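Chapter 10
Draining and Storing Tableware

10.1 Scope

Chapter 9 treated the removal of soil from plates, bowls and flatware. The present chapter takes up the interval between the final rinse and the shelf. In household practice this interval gets little attention, yet most edge chipping and most water spotting can be traced to it. The terms defined below are used without further comment in Chapters 11 and 12.

10.2 Terms

The rim is the outermost edge of a plate. The well is the flat or shallow area inside the rim. The foot ring is the raised circle on the underside on which the plate rests when laid flat. A divider is any upright member of a rack that limits the lean of a plate. The pitch is the distance between neighboring dividers, measured along the base.

10.3 Upright and flat positions

A plate laid flat with the well facing up holds whatever water remains in it. Laid face down, it traps moist air inside the rim. A plate stood on edge drains from both faces, and the water collects at the lowest point of the rim. For this reason the upright position is preferred for all round ware with a shallow well.

The angle of lean matters less than the gap. In the Dravance trials (Table 10.2), plates spaced 80 mm apart dried in 135 minutes at room temperature. Plates touching at the rim were still damp at the foot ring when the trial ended. Deep plates need a wider pitch – the curved wall takes up space that a flat plate leaves open.

A rack with a long, low base is suited to a narrow counter. Plates are loaded from one end, held by the rim, and lowered between the dividers without sliding the foot ring over them.

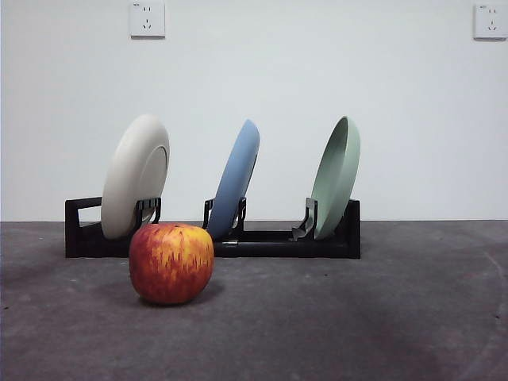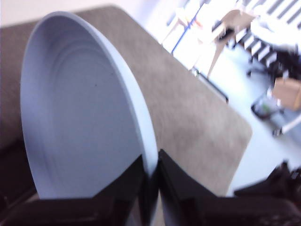
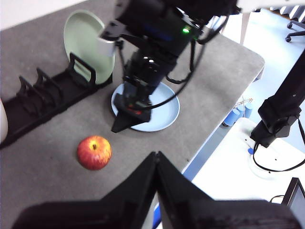

10.4 Load on the rim

An upright plate carries its full weight on a short arc of rim. Glazed stoneware tolerates this well. Thin porcelain does not always do so, and a coated or padded base is advised. Munshi's method for estimating contact load is given in Section 10.6 – readers without a background in statics may skip it.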